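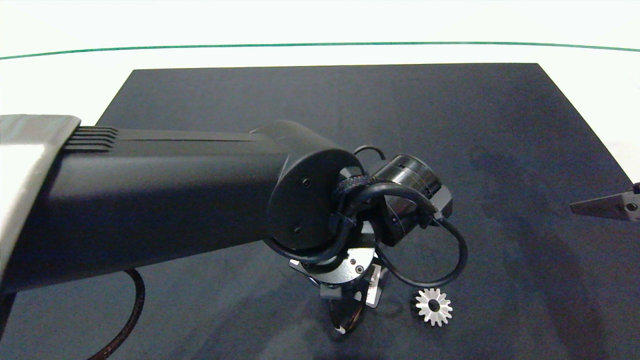
*Small spur gear on the dark mat, white table underneath.*

# Gears on the bench — spare parts gallery

In the parts room at Imrie we sort, clean and re-shelve the small metal gears that come out of old drives. Most of the stock came to us in mixed tins when the Prusness shop closed its repair counter. Nothing was labeled. We have been working through it since August, one tin at a time.

The gears are sorted first by bore, then by tooth count, then by width. Bore comes first for a practical reason: most people who write to us know the shaft they have and not much else. If you are asking for a part, send the shaft diameter and the width of the old gear. A picture of the old one next to a ruler helps too.

## Teeth and bore 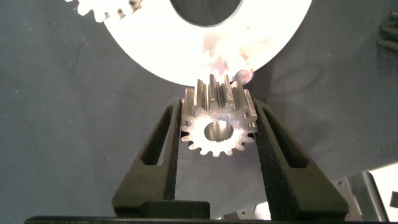
Wear on a spur gear usually shows up on the sides of the teeth before it shows anywhere else. We look at the flanks under a bright light and turn the part slowly, then check the bore for scoring. Straight-cut teeth like the ones on this silver gear are easy to inspect from the end, where the rounded tips make a clean scalloped line against a dark background. The bore goes right through the middle, and bright metal like this throws a lot of glare, so a second look from another angle is worth the time. Heiðrún Arnardóttir does the final check and writes the bag label.

Notes on the bags:

- **A** — no visible wear, fits a test shaft without play
- **B** — light marks on the flanks, fine for hand-turned or slow work
- **C** — for display, teaching or scrap

Bag 439 is the one people ask about most. It is a mixed bag of B gears and we are not splitting it.

## The mat 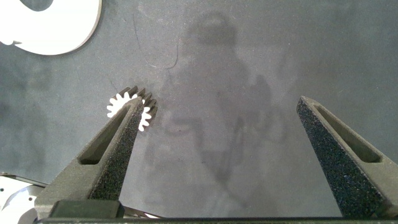

Leif Eskildsen put the mat down after we lost too many small parts off the edge of the bare table. Metal doesn't skid on it the way it does on a hard top, and silver parts stand out well against the gray. It does pick up marks. The lighter blotches and faint smudges show most when the surface is clear, and there is a thin wavy line on it that could be a hair, a thread or a fine scratch. We wipe the mat down on Sunday — damp cloth, no solvent — and leave it flat to dry.

## Asking for a part

Write to the parts room with the shaft size, the gear width and the tooth count if you can get it. Postage is extra. The smallest order is 2 gears of any grade, and we hold a reserved bag for 30 days before it goes back on the shelf. Isano and Drondo drive parts are kept in a separate cabinet and are not in this gallery yet.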